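Clorngate Brings Robot Room-Turnover Helper to Grorkthorpe Residence, and Staff Are Shaping How It Works

GRORKTHORPE, July 7, 2023 – Clorngate today announced the start of a robot arm program at Grorkthorpe, the 1062-bed student and staff residence where the housekeeping team resets rooms between stays. The arm will take over one piece of that job: picking up dishes and other small things left on tables and desks and sorting them for washing or return.

It is a small piece of the day, but it comes up in every room, and the people who do it were the ones who asked for help. When Clorngate spent part of March following crews on their rounds, bending and reaching over furniture to collect cups and bowls came up again and again as the part that left backs and wrists sore by the end of a shift.

"We went in thinking everyone would want help with floors," said Nabila Chin, who leads the workplace program at Clorngate. "They told us about dishes! So we changed our plan, and I'm really glad we did, because the crew knows this work far better than we do."

What Changes for the Crew

Nobody on the housekeeping team is losing hours under the program. Seven housekeepers have signed up as room leads, a new paid role that includes 40 hours of training on running the arm, stopping it safely and reviewing its mistakes. Room leads decide when the arm works and when it stays parked, and they can pull it from a room without asking anyone first.

The time that opens up goes to jobs the crew says are always rushed, like checking for repairs, airing out bedding and getting lost items back to the people who left them behind.

Practice Comes First

Before the arm moves into a real room, it practices in Vukumari, the simulation software built by Clorngate. Room leads helped set up 1107 practice rooms, drawing on the kinds of clutter they run into at work. A bowl might stand right up against a cup, or a laptop and a phone might share the table with the dishes, so the arm has to pick up one thing and leave the next alone.

In one of the simulated bedrooms, the arm reaches over a wooden table with its gripper lowered at a white bowl, one finger over the inside and the other outside the rim.
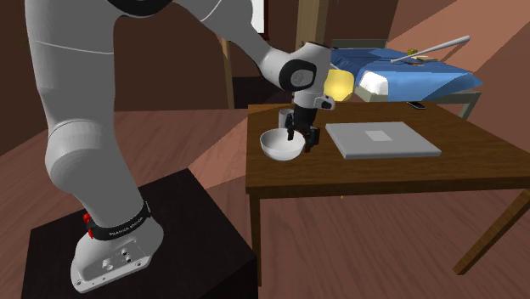 Next Steps

Room leads will keep adding practice rooms through the summer, and their notes go straight to the engineers at Clorngate. The first live rooms will be on the ground floor of the Munasinghe wing, with a room lead present the whole time. Crew members who haven't signed up can still sit in on practice sessions during paid hours, and a second training group will open once the first has finished.

"My favorite part is watching someone with years on the job spot a bad grip before our software does," Chin said. "We're learning a lot from them."

About Clorngate

Clorngate develops robot arms and simulation tools for housekeeping and service work.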